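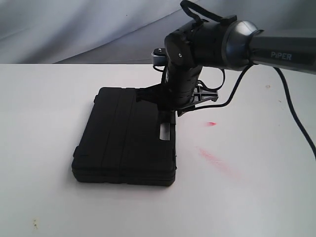
Datasets > Language > Kitbridge Letters

Overview Files Notes Contact

# Kitbridge Letters

Welcome, and thank you for stopping by! This is a set of 413 family letters from the town of Kitbridge, typed up by hand over more evenings than I care to remember, with the old spellings left just as the writers had them.

## What you get

- letters.csv - one row per letter, with sender, month and full text
- places.csv - the 12 street names that come up most, with their later names

Two letters have a page missing and are marked "partial" in the notes column.

## Using it

Please do use it for teaching, family history or plain curiosity, and credit Iida Eskola if you share it further. Corrections are very welcome, and I hope to fold the next batch in by November.

5 comments 12 shares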